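8 min read

3.2 Shared supplies and desk clutter

The survey in Section 3.1 asked staff at the Hekwood offices where they kept the small things they used each day. A total of 1517 forms were sent out and 1395 came back complete. Most people said they kept pens, tape and glue within arm's reach, even when a shared supply cabinet stood in the same room. Butt found the same habit in an earlier study of the Godinho archive rooms, where readers brought their own pencils to tables that already had a full cup of them.

We use the term "edge storage" for items left along the far side of a work surface. Edge storage is cheap and quick, and it keeps the middle of the table free. It also mixes personal items with shared ones. Drinks are the usual case – a paper cup often ends up in the same row as the stationery (Figure 4). 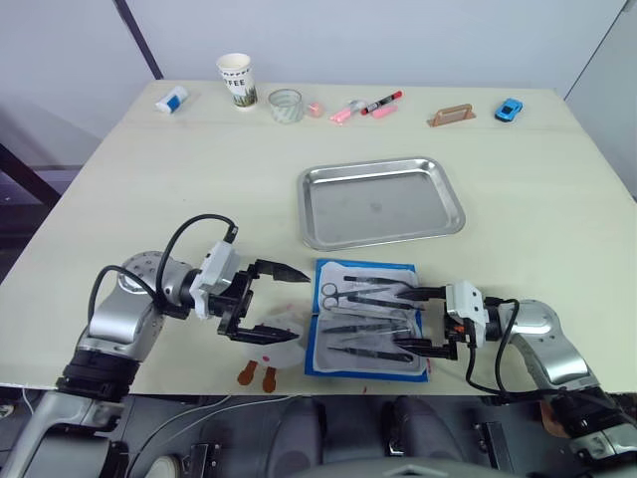
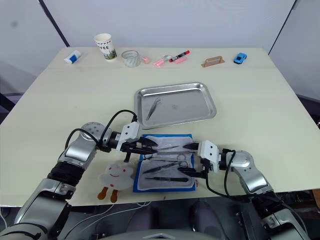
Figure 4. Small items along the back edge of a cream-colored table, with a glue stick at the far left and a paper coffee cup to its right in both views.

Respondents were split on whether such items should be cleared at the end of the day. Those with assigned desks mostly left them in place. Those who shared a desk cleared personal items but left tape and markers behind, and these were later treated as common property. Yeoman calls this "drift" and argues that it accounts for most of the losses reported by supply managers. Our data support the first half of that claim only. At the Soltutberg site, where 200 desks were checked each week until the end of December, drift was common but few items left the building. They moved from one room to another and were reordered before anyone went looking for them.

Section 3.3 turns to the cost of this reordering and to the labeling trial run at the same site.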